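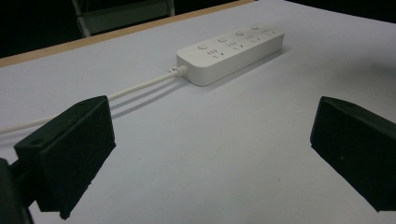

Keeping a power strip tidy on a white desk

A strip with one button for each socket is a small thing, but it can make a desk much easier to use. I bought mine two years ago and I still follow the same few habits.

Decide the order before you plug in. I put the lamp nearest to the cable and the phone charger at the far end, where my hand reaches it without looking. Big adapters go on the outside places, so they don't cover their neighbours.

Mark the buttons. On a white strip all the buttons look the same, especially in the evening. I cut very small pieces of paper tape, write one letter on each and stick them next to the button. A pencil is better than a pen, the ink goes brown after some months.

Lead the cable straight to the back of the desk. Do not bend it sharply where it comes out of the strip, and don't roll the extra length in a tight ring. A loose loop under the desk is enough.

Clean it only when the plug is out of the wall. I use a dry paintbrush for the slots and a cloth, almost dry, for the top and the sides. On Thursday I do the whole desk, so the strip gets its turn then.

Look for a screw hole at the end. Many strips have one and people never use it. Before you drill, hold the strip in its place and try all the plugs, as the thick ones may need more room from the wall than you think. 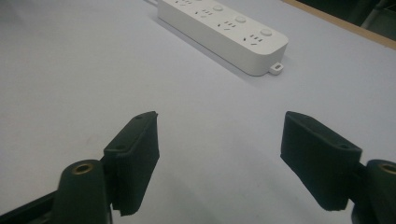 The tab with the hole, at the right end of the strip.

Don't connect one strip into another, and keep heaters on the wall socket.

Comments (2)

deskmouse86
I do the paper tape too, but with colours. My husband switched off the router every night before that.

K. from Pasidero
What screw do you use for the tab? Mine came without any.

Related tips
Hiding cables behind a bookcase
How to remove old glue from a white table
Which drawer for the chargers?
Sorting adapters you no longer know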